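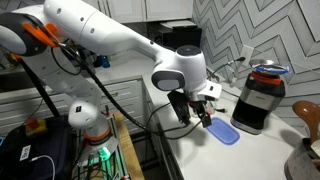

Customers at Bloxham wrote to us in the spring to say that they had expected to spend the first week reading manuals, and that by the second afternoon their arm was picking lids up off a counter and they had gone home early. We have kept that note pinned up in the shop ever since, partly because it was kind and partly because it says what we are trying to do here better than our old brochure ever did.

We are Pekano, and we put together robot arm kits for people who want to work on everyday household tasks. That means kitchens, mostly — lids, containers, drawers, spoons, all the ordinary things that sit on a counter and never end up in the same place twice. Our main product is the Saven kit. It comes with a jointed arm, a gripper with its wrist fittings, a metal mount, an emergency stop, and every cable you need, already labeled at both ends. You supply the counter.

We started out as a repair bench, fixing other people's arms when the wiring got tangled or the gripper wouldn't line up. After enough of those we began to keep a list of what went wrong, and the list turned into a parts catalog, and the parts catalog (with a good deal of arguing over clamps) turned into a kit. We still do repairs, and we're still glad to look at an arm you bought somewhere else.

Every Saven runs on our bench before we pack it. We leave each one working for 4 days on a set of 145 small kitchen jobs, and we send you the log, good runs and bad ones together. If yours had trouble with flat lids on a smooth surface, you'll read about it in there, along with the finger pads we changed to. So far we have shipped roughly 400 kits, and the newest batch goes out in January with the longer cable set that so many of you asked for.

The complete kit is $2,160, and shipping is extra. Setup help by phone is included for as long as you own it, and the person who picks up will be somebody who builds them. If you'd like a hand in your own space, we offer a visit through our service plan, Valtel, which also covers a yearly checkup and replacement gripper fingers.

Come by the shop if you're nearby. Bring a container your arm can't manage, and we'll put it on the counter and try it together.

Page last updated Thursday, December 15, 2022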